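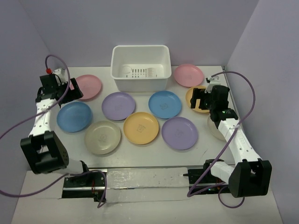
Why Do Soap Bubbles Clean Things?

Have you ever tried to rinse butter off your fingers with plain water? It just slides around, doesn't it? That's because water and grease don't like to mix. Water sticks to water, grease sticks to grease, and the two of them stay as far apart as they can -- a bit like cousins who have had a squabble!

Soap is the friend who gets along with both. It is made of tiny, tiny pieces called molecules, much too small to see, and each one has two different ends. One end loves water. The other end loves grease and grabs hold of it. When lots of soap molecules crowd around a speck of grease, they make a little ball with the grease tucked inside, and then the water can carry it off down the drain.

Now try this with a grown-up. Pour some milk into a plate, add a few drops of food coloring, and touch the middle with a cotton swab dipped in dish soap. Watch the colors run! (Please don't drink the milk afterward. It will taste dreadful.) When the colors slow down, try touching a different spot.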